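Budgeting for a pedestal-mounted arm cell: simulate first or buy first?
4 min read

Posted by skedmont_lab, 9 Oct 2022

We have 43 weeks of project time left and a purchase request due before the end of the budget year. The job is opening and closing the drawers of a small wooden cabinet with a six-axis arm and a finger gripper. The proposed layout puts the arm on a pedestal that stands on the same table as the cabinet. It has been modeled, and the reach looks adequate on screen. 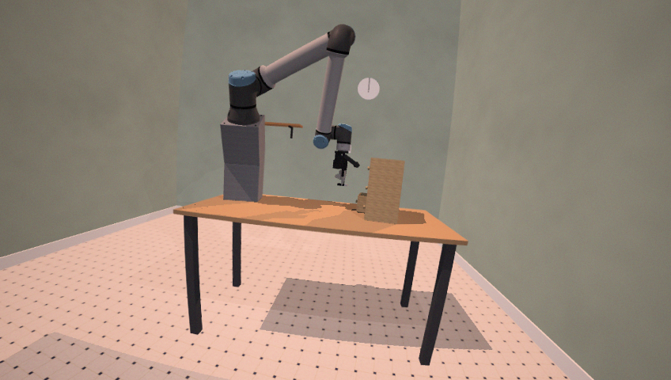 Proposed layout in simulation: arm on pedestal, cabinet on the shared table.

Two quotes are in hand. Heiskanen quoted the pedestal and mounting plate at $2,763. Moltora will supply a plain steel riser for $400, undrilled. The arm itself is a separate line and already approved. Is the cheaper riser a false economy, and what else should be on the request that a first-time buyer leaves off?

Posted by Zultbridge

Do not choose between the two until you have the overturning moment. Take the worst-case figure from the arm's installation manual (emergency stop, full extension, rated payload), and compare it with what the tabletop and its fasteners will carry. A thin top on four legs is the weak point in this layout. Either riser will hold. The table may not.

If the table fails the check, the pedestal should go to the floor and the money should go into anchors. In that case the $400 riser is probably too short and the comparison is moot. If the table passes, the difference in price buys you a drilled and flatness-checked plate. Drilling and facing the Moltora part at an outside shop took us 30 days in June, most of it waiting. Get a machining quote before you count the saving.

Lines commonly left off: spare fingertips, cable dress kit, a second set of cabinet hardware, guarding, and the electrical drop. Controller floor space also needs to be on the drawing. 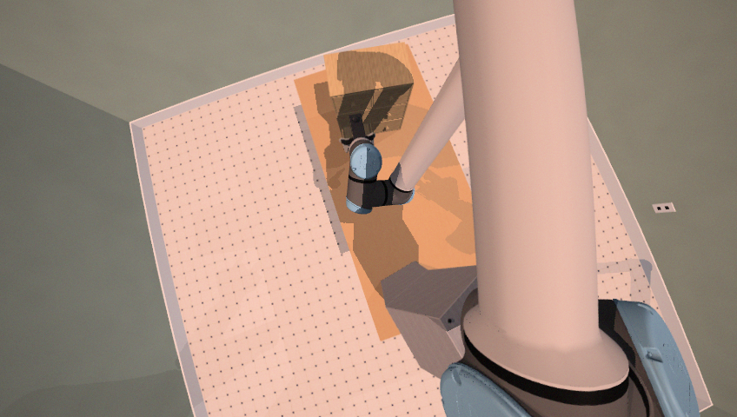 Check the approach from more than one viewpoint as well. Reach in a side view says little about whether the wrist can get square to a drawer front without the forearm running near a joint limit. Run every drawer, lowest to highest, through the full pull stroke, and log joint angles at both ends. If one drawer fails, shift the cabinet in the model and repeat. Moving it there costs an afternoon. Redrilling a top plate costs more.

Posted by benchtop_ed

Get the expensive one. We bought the cheap riser and it was fine, but the holes were not where we wanted them. Also ask about freight, Heiskanen did not include it on ours.

Posted by skedmont_lab

Thanks. The manual figure exceeds the table rating, so the request now carries a floor pedestal and anchors. Freight has been added as its own line. Joint logging is in progress, with the lower drawers still to run.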